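Ticket 386
Opened 29 Apr 2025
Product: Malovo inventory sync
Status: closed, see end
Reported by: Jingyi Meng

Stock counts wrong on the storefront after the overnight sync. Not all items. Mostly anything with more than one size. Small sizes show zero when we have plenty, large ones show whatever the small ones should be. Already had a customer order something we ran out of last August. Need this fixed before the sale page goes up.

What I tried so far:

Logged out, logged in. No change.

Ran manual sync from the Malovo panel. Finished with green check mark, counts still wrong. So the check mark means nothing apparently.

Cleared the browser cache, looked on my phone too. Same numbers both places. Not a display thing.

Changed one count by hand on the storefront. Held until the next sync, then went right back to the bad number. So the bad number is coming from somewhere upstream, either the spreadsheet or the Cluvetti export.

Update, same morning. Opened the export file. Column order is differnt from last month. Size used to be before count, now there's a new column called "bin" sitting between them. Malovo is maybe reading by position and not by header? Can't find a setting for it. Help page says "columns are matched automatically" and that's the whole page.

Update. Deleted the bin column in a copy, uploaded the copy to the test store. Most items correct now. Three still wrong, all from the Kun line. Checked those in the spreadsheet, they look fine to me. Same spelling, same codes. No idea.

Also the sync takes forever now. Used to be done before I got coffee, today nearly 4 minutes for the small catalog. Don't know if related. Putting it here so it's written down.
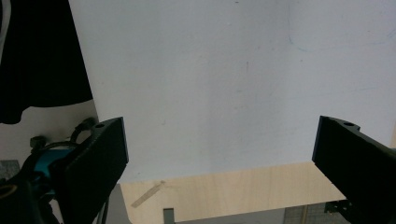 Zihan Zheng: Yes it reads by position, the automatic matching only runs the first time you connect a file. After that it remembers the order. Go to Connections, pick the Cluvetti one, hit Forget layout, then connect again with the new export. Don't delete the bin column every night, you'll miss one sooner or later. For the Kun items, look for a space at the end of the code. We had the same with two suppliers.

Reply, Jingyi: Forget layout was greyed out. Had to pause the schedule first. Would be nice if it said so.

OK paused, forgot, reconnected. It asked me to confirm the headers this time, which it never did before. Bin set to Ignore. Sync ran clean on test store, sizes all match.

Kun items: yep. Trailing space on all three codes. Can't see it in the cell at all, only when you click in and the cursor sits too far right. Came in with the price list from Vostico, I pasted the codes straight over. Fixed by hand. Will ask them to send a cleaner file but not holding my breath.

Ran on live store. Spot checked the ones customers complained about plus a bunch of random ones. All good. Schedule is back on.

Speed: still slow. Zihan says the first run after a reconnect rebuilds everything so give it a night. Leaving that out of this ticket, will open a new one if it's still crawling tomorow.

To do:
Refund the order for the out of stock item, email customer (me)
Add a note to the import sheet about pausing the schedule before Forget layout (me)
Ask Cluvetti if more column changes are coming (Zihan)

Refund sent. Note added. Closing.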